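3. Materials and methods

3.1 Study area and collection of bags

The survey covered two districts, Drinelitz and Drernbridge, which differ in how households sort soft plastics. In Drinelitz film is collected with mixed packaging; in Drernbridge it goes to a separate bin outside food shops. A total of 1,000 households were invited by letter in July, and 600 agreed to keep their carrier bags and food wrappers until collection. Bags were accepted with goods still inside, as film thickness and clarity can be recorded without emptying them.
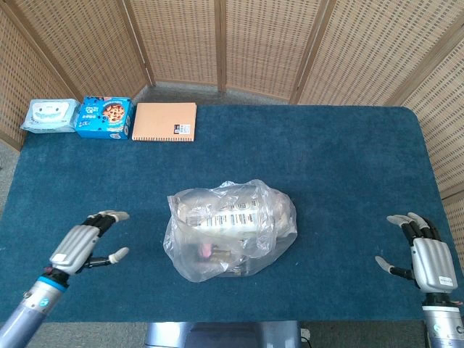 Ķēniņš
Department of Packaging and Waste Studies, Grosumow
Received in revised form 06/09/2021

3.2 Sorting by clarity

Each bag was placed in one of two classes, clear or cloudy. A bag was classed as clear if a printed card held behind a single layer could be read at arm's length. Crumpling lowers apparent clarity, so the test was made on a flattened part of the side wall. Bags with printing over more than half of the surface were left out of the clarity test but kept for weighing.

Film thickness was measured at 10 points per bag with a dial gauge, avoiding seams and handles. The mean was used in all later steps. Where a bag had stretched at the handles, the stretched part was cut away before weighing.

3.3 Wrappers held inside bags

Wrappers found inside carrier bags present a separate problem. Dark or brightly printed film can be seen through a cloudy bag, but the lettering is often blurred, and type of polymer cannot be judged by eye. All wrappers were therefore recorded only after removal.

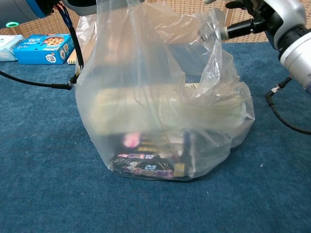 Figure 1. Cloudy carrier bag with a printed snack wrapper showing through the film.

A subsample of 40 bags was sorted a second time by a different worker. Cases in which the two results differed were settled by repeating the card test on the opposite wall of the bag.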